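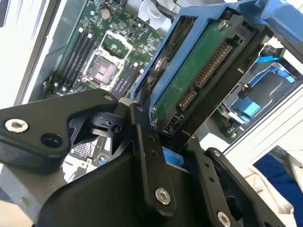 Alumni > Regional Chapters > FAQ

Starting and Running a Regional Chapter: Frequently Asked Questions

Updated July 14, 2020

How many alumni do we need to start a chapter?
You need 14 Naidu College alumni who live in the region and are willing to sign the chapter request form. They don't all have to be officers or come to every event. Groups smaller than that can register as an alumni circle, which has fewer reporting rules and no annual budget.

Does everyone have to be a graduate?
No. Anyone who completed at least one full year at Naidu counts as an alum for chapter purposes. Spouses, parents and current students are welcome at events but can't sign the form or vote.

Do we have to pay dues to the college?
No. The college doesn't charge chapters anything. A chapter may charge its own dues if the members vote for it. Most of those that do keep it at 17 dollars a year, and recent graduates usually pay nothing the first year.

How much money can a new chapter get?
First-year chapters can apply for up to 2000 dollars. Half is paid when the application is approved and the rest after you turn in your first event report. The money can be used for room rental, food, name tags, postage and printing. It can't be used for alcohol or for gifts to officers. 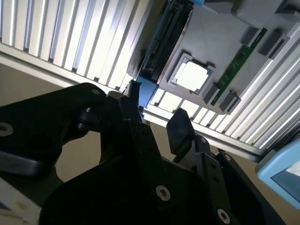 One chapter president wrote to us that the two-part payment made it hard to put down a deposit on a room in the fall, and asked if the full amount could be paid at once. We can't change the schedule, but if a venue wants a deposit larger than your first payment, send us the contract and we will pay the venue directly.

Can you give us a list of alumni in our area?
We don't hand out addresses or phone numbers. Write your message, send it to the alumni office in Gutura Hall, and we will email it to everyone in the ZIP codes you choose. Please allow five working days. Messages go out under the chapter's name, and replies come to you.

How do we post an event?
Chapter officers get a login to Ondance, our events calendar. Enter the date, place, cost and a contact email. Events show up after we approve them, normally the next working day. If you change the location later, please edit the original listing instead of adding a second one. 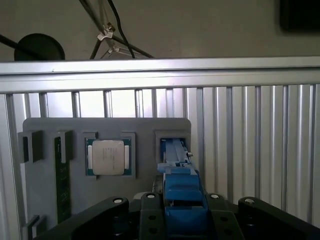 Listings with no contact email will be sent back. For online events, put the meeting link in the private field so that only people who sign up will see it.

Can two chapters overlap?
Yes. The Tava chapter covers 123 ZIP codes, and a few of those are shared with its neighbors. Alumni in a shared area can belong to both chapters but can hold office in only one.

When are officer elections?
Elections are held every February. Send us the names of the new officers by the end of the month so we can update the logins.

Related pages
Chapter Request Form
Event Report Form
Alumni Circles
Update Your Address
Homecoming Information for Chapters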